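Cleaning the lint filter and inlet screens on a top-loading washing machine

Most top loaders need two jobs doing regularly: emptying the lint filter inside the drum and rinsing the mesh screens where the water hoses join the back of the machine.

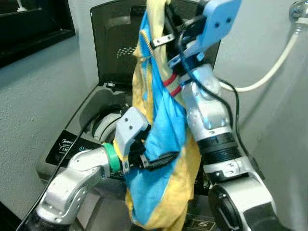

A blocked inlet screen makes the machine fill slowly. A full lint filter leaves fluff on dark clothes. Neither fault will normally show up as an error code until it is quite bad, so clean both on a schedule. Every month is enough for the lint filter and every six months for the screens. Homes with hard water or old pipework should halve the second interval.

What you need

Pliers with the jaws wrapped in tape, an old toothbrush, a shallow bowl, a towel and white vinegar. Have a new rubber washer ready for each hose.

Lint filter

Switch off at the wall. Find the filter cassette on the inner side of the drum. Some machines have 2 of them, on opposite sides. Press the catch down and pull the top of the cassette towards you. Open it over a bin, peel the lint away, then rinse the mesh from the back under a tap. Look for holes. A torn mesh can't be repaired and the cassette should be replaced.

Wipe out the recess before refitting. Locate the bottom edge first, then push the top until the catch clicks. If it does not click, take it out and start again -- a loose cassette will come off during the spin.

Inlet screens

1. Close both taps fully. Run a fill for a few seconds to release the pressure, then switch off and unplug.
2. Pull the machine forward far enough to reach the hoses. Mark the hot one with tape.
3. Hold the bowl under the connection and undo the plastic nut by hand.
4. Grip the tab in the middle of the screen and pull it straight out. Do not twist.
5. Brush off the grit. Soak scaled screens in vinegar for up to 9 minutes, then rinse.
6. Push the screens back in, fit the new washers and tighten the nuts by hand only.
7. Open the taps slowly and dry the joints with the towel. Check again after the first full wash.

If the machine still fills slowly, take the hose off at the tap end and look for a second screen there. Cliselex hoses have one; the plain Tagle type does not.

Thanks to Maricel Malabanan for the correction to step 4.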